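Clullbridge parts table is back, and it's tidier than you remember

July 6, 2026

If you've ever turned up at the Clullbridge repair room with a dead lamp in a carrier bag, you'll know the parts table. It's where all the odds and ends go while they wait to be tested, sorted or quietly taken home by somebody who's been after one for years. Well, it was put away in December when the floor needed doing, and I'm very pleased to say it's out again!

I popped in on the first morning, meaning to stay ten minutes, and stayed until they wanted to lock up. The plan for the summer is to get through the whole Droltell donation, the 185 boxes that arrived when the old electrical shop on the corner packed up (you may have had to squeeze past them in the corridor). The running tally on the door stood at 1,659 parts logged when I left, and 9 of the boxes hadn't even been opened.

The way it works is simple enough. A few things come out at a time and get spread over the big speckled board, mains bits and plumbing bits all together, and anything tiny goes straight into a blue bin before it can roll off and vanish. I lost a perfectly good gear under a radiator last year, so I'm all for the bin.

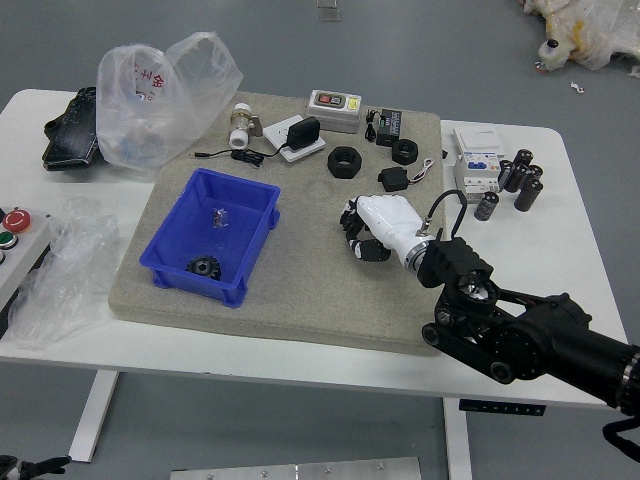

My favourite from the morning was the control box with one red button and one grey one, which I pressed far more often than I needed to. I've no idea what it used to run. There was also a valve fitting in white and brass colours, with a short lever, and I did wonder about it for our outside tap, but I was told very firmly that nothing leaves until it's been logged. Fair enough. I've put my name down.

Sorting sessions run for three hours each, mornings only, and you don't need to know a plug from a pump to join in. Bring reading glasses if you use them, as the print on some of these labels is minute. Parts that pass their checks go on the Oltach Road shelves at the end of the month, priced by the handful, and the money goes towards a second work lamp. Tea is free, biscuits are whatever's left in the tin.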